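Computer Dust, Drive Noise and Other Things People Sell You Cures For
Posted 06/01/2023

Every time I mention that I keep a desktop PC on the workshop bench, somebody sends me a list of tips. Most of them were copied from another list. I've tried a fair number, and my opinion of them has not improved.

Start with canned air. The can says to use short bursts and hold it upright, and that part is fine. What I don't buy is the monthly schedule. I clean mine in November and again when the weather warms up, and I run a belt sander 4 feet from it. If you have long-haired pets, do it more often. If you don't, put the can away.

Magnetic dust filters: I bought a Trarkel set for the front and top vents. They do catch lint. They also choke the fans if you forget them, and you will forget them. A square of old window screen held on with tape has done as well for me, and I can throw it out.

Then there's drive rattle. A reader, Hye-jin Joo, wrote to ask whether the Nillia silencing pads are worth the money. I put three of them in and couldn't hear a difference with my eyes shut and the furnace off. What did help was pulling the drive carrier, checking the screws, and pushing it back in until it seated properly. Cost, zero. 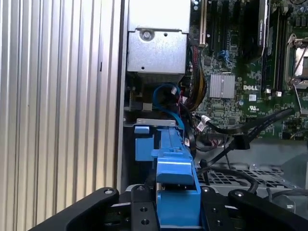 Before you pull anything, shut the machine down, switch it off at the back and unplug it. Plastic latches get brittle with age, so squeeze them slowly. If one won't move, look for a screw before you lean on it. I've seen people lever at a carrier with a putty knife and then complain about cheap plastic.

Anti-static wrist straps get a lot of preaching. I own one. Mostly I touch bare metal on the case first and don't work in wool socks on carpet. Use the strap if you like, but clip it to something metal or it's a bracelet.

Cable sleeves, the Plakley kind with the zipper: skip them. You'll want to change one cable and have to undo the lot. Bread bag ties work, provided they're the all-plastic sort with no wire in them.

Last one, the "cooling mat" from Frimpong that goes under the case. It was around 70 dollars when I looked. Two scraps of two-by-four lift the case off the bench just as high. Keep them clear of any vents on the bottom, and sand the edges or they'll scratch the paint.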